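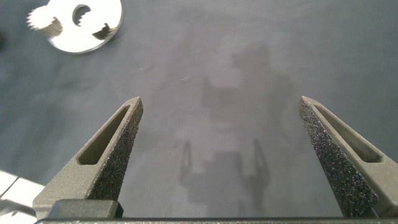

图1 灰色台面,四月

**Larkitz 镇口述史录音整理项目:四月进展报告**

本月工作按计划推进,录音转写比预定进度稍慢,原因见第二节。

## 一、已完成

- Jodska 片区的旧磁带全部转成数字文件,共429段,原带已装盒归还镇图书馆。
- 其中近半数完成初稿转写,方言词暂用拼音标注,待统一用字。
- 目录表新增“讲述地点”和“话题”两栏,旧条目已补齐。

## 二、问题

Maltatcombe 片区有12盘磁带粘连,暂不播放。当地修复店报价每盘40元,未列入原预算。另有一批录音底噪较重,转写一小时录音要花将近一天,比申请书里估计的时间长。

方言用字也还没有定下来。同一个词在三份初稿里写法不同,检索时会漏掉。我们先按县志的写法统一,县志没有收的词保留拼音。

## 三、经费

本月支出2000元,用于转写劳务和移动硬盘,票据随附。磁带修复费拟从差旅一项调剂,总额不变,请予批复。

## 四、下月安排

1. 完成 Jodska 片区其余初稿,开始第一轮校对。
2. 修复费批复后,送修粘连磁带。
3. 向讲述人或家属寄送授权书,收回后再决定哪些录音可以公开试听。
4. 每周五下午更新目录表,贵会可用原链接查看。

授权书样稿还缺贵会标识的电子版,请在寄送前发给我们。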